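How to check whether a two-arm policy has learned the background

A policy trained in one enclosure can score well and still fail once you change the walls. The test on this page, which we call a surface swap, tells you how much of the score comes from the objects and how much comes from everything around them. It needs no extra hardware and takes about a day once your training data is in place.

You will need a trained policy, the enclosure it was trained in, and at least 2 sets of wall and floor coverings it has never seen. We print ours on vinyl and hang them with removable tape.

Step 1. Fix the task and the start positions

Choose one task and write it down in a single sentence. Ours was "move the packages between the floor and the shelf." Draw up a list of 35 start layouts and save an overhead picture of each one. You will rebuild every layout by hand several times, so keep them simple enough to copy within a minute or so.

Step 2. Run the baseline

Run all the layouts with the original coverings. Score each run as a success, a partial or a failure. Brigitta Reisinger, who wrote our first scoring sheet, also logs which arm made the first contact. Keep that column. It was the most useful one we had.

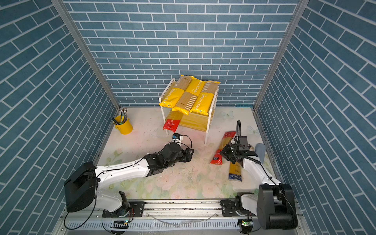

Patterned coverings are a harder test than plain ones, and you should use both. A plain gray wall mostly changes the brightness of the camera image. A pattern adds edges, and edges are what a small vision encoder tends to latch onto. Pick a wall with strong repeated lines, like the blue brick with its thin white grout, and a floor with small scattered shapes, like the roses and butterflies. Try to get some of the floor colors close to the colors on your objects. Pale cream sits near enough to the gold of dry spaghetti in a clear package to be worth trying, while a bright yellow bag gives you an easy case to compare it with.

Step 3. Swap one surface at a time

Change the walls first and leave the floor alone. Run the full list. Put the old walls back, change the floor, and run it again. Then change both. Do not move the cameras or the lights between sets. If a camera gets bumped, redo the baseline.

Step 4. Compare by layout

Do not compare only the averages. Line up each layout with its own baseline run and mark the ones that flipped from success to failure. In our Skarberg policy, trained on 1146 demonstrations, most of the flips came from the floor swap – the walls mattered much less. The arm usually reached toward the right area and closed the gripper too early.

Step 5. Retrain with mixed surfaces

If the floor swap hurts, collect up to 400 new demonstrations spread over several floors and add them to the old set. Retrain from scratch. We tried fine-tuning in May and the results on the original floor got worse.

Keep one covering out of training entirely and use it only for the final test.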